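Mernar Training Football, Size 5

The Mernar is a machine-stitched training ball for high school and club teams. It was built for daily use on grass and turf, and it holds its shape through a full season of practice. Most coaches buy it by the bag, but we sell single balls too.

The cover is textured synthetic leather over a cotton and polyester backing. Under that is a butyl bladder, which keeps air longer than latex and needs topping up less often. New balls feel a little stiff out of the box. Give them 2 or three sessions before you judge the touch.

Sizes and colors

Size 5 is for players 12 and up. The same ball comes in size 4 under the name Bretau, with a slightly softer cover for younger players. Both come in white with navy panels or in solid yellow. Yellow is easier to pick up under lights and on gray afternoons, and it sells out first every October.
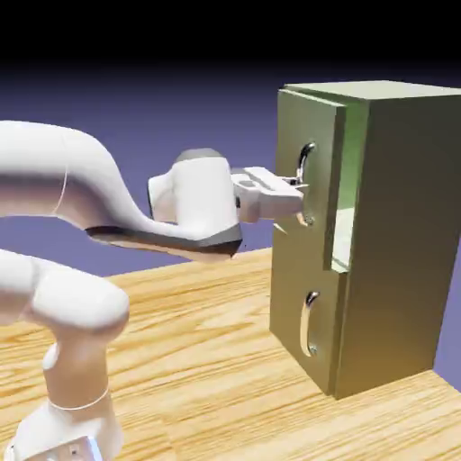
Balls ship deflated to save space. You will need a pump and a standard needle, and neither is included with single balls. Wet the needle before you push it in. Dry needles tear valves, and a torn valve is not covered by the warranty. The recommended pressure is printed next to the valve — please go by that and not by feel.

Team pack

The team pack holds 8 balls, a mesh carry bag with a shoulder strap, a hand pump and two needles. Programs ordering 100 balls or more should write to us for a quote. Printing a school name or crest on one panel takes around 120 hours of shop time for an order that size, so plan ahead if you need them for preseason.

Care

Wipe the ball down with a damp cloth after muddy sessions and let it dry indoors, away from heaters. Don't use bleach. Let out a little air before storing balls over the winter.

From a customer

"We used these all year at Cindham and lost one to a fence. The rest are still in the bag." — Mwende Rashidi, girls' varsity coach

Warranty and returns

Stitching and bladder are covered for one full season from the date of purchase. Unused balls can be returned within 30 days if they have not been inflated. Printed balls cannot be returned.

See also: Hầu match ball, Bretau size 4, replacement needles

Page updated 8 June 2021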